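Nanura Street Garden Association
Minutes of the General Meeting
Mar 30, 2025, 2 p.m., upstairs room, Terkau Hall

Chair: Pin-yu Shek
Minutes: Shih-chieh Yen
Present: 42 members (sign-in sheet kept with these minutes)

1. Minutes of the last meeting
Read and approved with one correction. The shed key deposit was recorded as $20 and should be $40.

2. Water
The city will turn on the garden supply in the second week of April. The tap by the north gate leaked for most of last season and will be replaced first. Pin-yu has a quote of $400 from Girberg Plumbing, parts and labor. A member asked whether the old hose reels could be fixed at the same time. They are not in the quote. Motion to accept the quote as written. Carried, two against.

3. Plots
Three plots are open on the east side. Names will be taken from the waiting list in order. Anyone who has not paid by the end of April will get one reminder by mail, then the plot goes to the next name. Half plots were discussed again. Members on the west side want to keep full plots only. Left as is for this year.

4. Compost
The left bin is full and should not be added to. Please use the middle bin. No cooked food, no bread, no glossy paper. Someone has been leaving plastic pots in the right bin and they had to be picked out by hand. Shih-chieh will make a new sign.

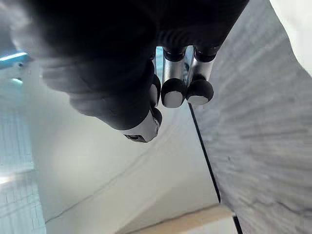
Negi Farm Supply can bring a load of wood chips for the paths if the truck can get in by the south gate. The gate post leans and the gate only opens part way. Pin-yu will measure the opening and call them back.

5. Seed swap
To be held on a Saturday in April, date to be posted on the shed door. Bring seeds in labeled envelopes with the year on them. Tomato starts are welcome too. Tables will be set up inside the hall if it rains.

6. Other business
Request for a second wheelbarrow. Put off to the next meeting, when the water bill will be known.
Dogs must be on a leash inside the fence.

Next general meeting: July, same room. Meeting closed at 3:25 p.m.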